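Ticket 520: Episode 13 plays the wrong audio
Opened by: Eleri Meredith
Assigned to: Muthoni Masanja, Stevik podcast hosting
Status: Open

Eleri, 9:40 am
Our episode on rereading childhood favorites has the right title and show notes, but pressing play gives you episode 12, the one on library memoirs. Five listeners have written in. Your status page says all feeds are healthy. I have my doubts.

Muthoni, 10:15 am
Thanks for reporting this. It looks like a cache problem in the listener's app. Please ask them to delete the episode and download it again.

Eleri, 10:32 am
Two of them tried that before they wrote to me. One uses Grevenura and the other uses Trernus, so I'd be surprised if both apps had the same bad cache. I also get the wrong audio in the web player, in a private window.

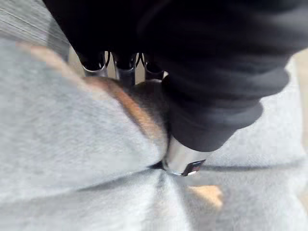
Eleri, 10:50 am
I downloaded the file straight from the feed link as well. It runs exactly as long as episode 12. Are you sure the upload was ever swapped?

Muthoni, 11:25 am
You're right, the feed entry points to the older file. It may have happened when the draft was copied. I've changed the link and refreshed the feed. Can you confirm it's fixed?

Eleri, 11:48 am
Web player is fine now. Grevenura still has the old one. "May have happened" isn't much of a cause, and we copy a draft every month. Please leave this open until someone has tested that.

Muthoni, 12:05 pm
Left open. Draft copy test requested.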